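Memory module

A memory module is a narrow circuit board that carries a computer's working memory. It is one of the few parts of a desktop machine that ordinary owners change themselves, and a wonderfully neat piece of everyday engineering - a row of chips, a strip of metal contacts, and a notch that keeps the whole thing from going in backward.

Background

Early home computers had their memory chips fitted one by one, often in sockets spread across the main board. Adding more meant pressing in each chip by hand and hoping no leg bent on the way. Putting the chips on a small board of their own changed all that. The first common type, the SIMM, had contacts that worked as one set on both faces. The DIMM, which followed, uses separate contacts on each side and so fits a wider data path into much the same space.

Generations

Modules are grouped by the kind of memory they carry, such as DDR3, DDR4 or DDR5. Each generation has its notch in a different spot, so a module from one will not seat in a slot meant for another. Laptops often use a shorter form called the SO-DIMM. Servers may use registered modules, which place an extra chip between the memory and its controller and let a single board hold far more.

Slots and channels

Most desktop boards place their slots near the processor, where short wiring helps signals arrive on time. Some workstation and server boards have a bank on either side of the processor socket. Matching modules are usually fitted in pairs or larger sets so that the channels can work side by side, and the right order is given in the board's manual. Latches at the slot ends hold each module in place. 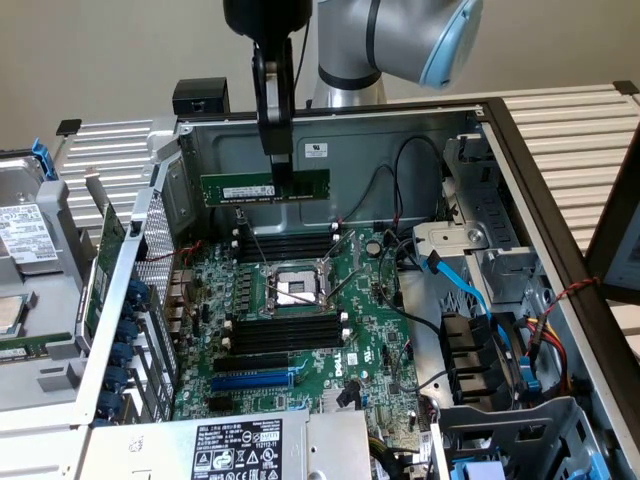
Reuse and collecting

Old modules have a lively second life! Many still work long after the computer around them has been retired, and repair groups keep them sorted by type and speed. The Pirton collection, started by Esi Dramani, holds 400 modules, from early SIMMs to recent server parts, and lends out 54 of them for school displays. Its oldest pieces are shown each February.

See also

Motherboard
Memory controller
Dual-channel memory
SO-DIMM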